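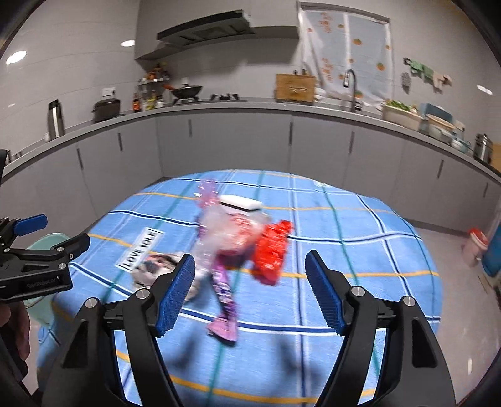 *Attachment 1 – round table, blue plaid cloth*

**Ticket 300 – Wetis order portal, tablecloth color shift**
Opened: 6/26/21
Product: Fanness listing editor
Status: open, waiting on Sison

**Problem**
Every photo we upload to a listing comes out duller than the file on my laptop. The blues suffer most. The orange-yellow stripe in the plaid turns mustard, and we've had returns marked "not as shown."

**What support told me to try**
1. Clear the browser cache. Done. No change.
2. Re-save at quality 80. Done. Bigger file, same mustard.
3. "Calibrate your monitor." I compared both versions side by side on one monitor, so I don't see how this could matter.

**What I tried myself**
- Uploaded the same file to Bateo. Color is fine there.
- Downloaded our own photo back from Fanness. The color profile is gone. It was in the file I sent.
- Converted one photo to sRGB before upload. Looks right on the listing, or close enough that I can't tell.

**Reply from Sison, pasted**
> This is expected behavior on older accounts. A fix is planned for July.

I'd like to know what "older accounts" means. Ours was moved to the new plan in the spring, and we were told then that image handling was part of the move. A July fix was also promised on the thumbnail ticket, which is still open.

**Workaround for now**
Convert to sRGB first, then upload. There are 51 listings left to redo by hand, up to 3 minutes each. Please don't close this as resolved – converting files ourselves is a workaround, and the upload step still strips the profile.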